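Plernus发布双臂规划软件Zivevis 2 两条机械臂共用一张桌面不再互相“让路”

2018年3月24日,Plernus今天正式发布Zivevis 2,面向桌面级双臂工作站的运动规划和感知软件。即日起开放下载,老用户免费升级。

先说重点。上一版里两条手臂是分开规划的,一条动,另一条等。安全,但是慢。新版把两条手臂放进同一个规划问题里求解,关节、夹爪、线缆余量一起算。内部测试任务共58项,都是桌面取放、交接、摆盘一类的活儿,其中19项在旧版里必须人工加等待点,新版全部去掉了等待点。

“客户问得最多的就是中间那块区域。”Plernus规划组负责人Manouchehr Abbasi表示,“两个夹爪都要进去,谁先进,进多深,以前靠工程师一行一行调。现在写清楚目标就行,顺序交给求解器。”

新版主要改动:

联合规划。双臂同时求解,任务中途目标变了可以在线重算,不用回零位。

近距离避碰。夹爪指尖相距很近时,旧版会直接报错停机,新版改用更细的几何模型,允许靠近,同时限速。限速阀值可以自己设。

线缆模型。走在臂外面的线缆现在按柔性体估算,弯得太急会提前给警告。这个功能是试用客户催出来的,目前还是测试版。

感知模块。托盘叠着碗、编织面、浅色餐具,这类东西轮廓容易断,深度也容易缺。新版分割模型重新训练过,遮挡部分会给出置信度,置信度低的抓取点默认不用。

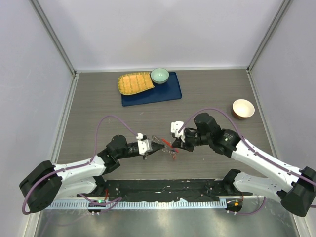 标定也简化了。原来两条手臂各标一遍,再手动对齐坐标系,现在一个流程走完,共5步,中间断了可以接着来,不必从头开始。标定结果带版本号,换过夹爪以后软件会提醒重新做。

感知部分由Karimi团队合作开发。Karimi产品经理Amber Kuipers说:“餐具看着简单,做起来一点都不简单。碗口朝上的时候内壁反光,竹编的东西满是小孔,点云出来乱七八糟。我们和Plernus的同事花了很多时间在这些细节上,结果比预期的的好。”

另外,Zivevis 2随附仿真工具Reltano。轨迹可以先在Reltano里跑一遍,确认后再下发到真机。回放支持逐帧查看,两臂最小间距会以曲线形式显示,出了问题好查。日志格式同步公开,想接自己的分析脚本也可以。

接口方面,Python和C++都支持,旧版任务文件可以直接导入。有两点请注意:一是旧版里手写的等待点导入后默认保留,需要在设置里手动关闭;二是自定义夹爪的模型文件要重新生成一次,工具在安装包里,命令行运行即可。

授权和价格。科研和教学用途免费,商业用途按工作站授权,一个授权覆盖一张桌面上的两条手臂。具体报价请联系销售。今年8月之前签约的商业客户,可免费获得Reltano完整版。

接下来的计划:Plernus预计8月推出小版本更新,重点是线缆模型转正,还有双臂交接软物体的支持。多工作站统一调度在做,时间未定。

关于Plernus
Plernus专注机器人运动规划与感知软件,产品包括Zivevis和Reltano,用户以高校实验室和小批量生产企业为主。

媒体及试用申请请通过Plernus官网“联系我们”页面提交,试用申请请注明手臂型号、夹爪型号和控制器版本,方便我们尽快回复。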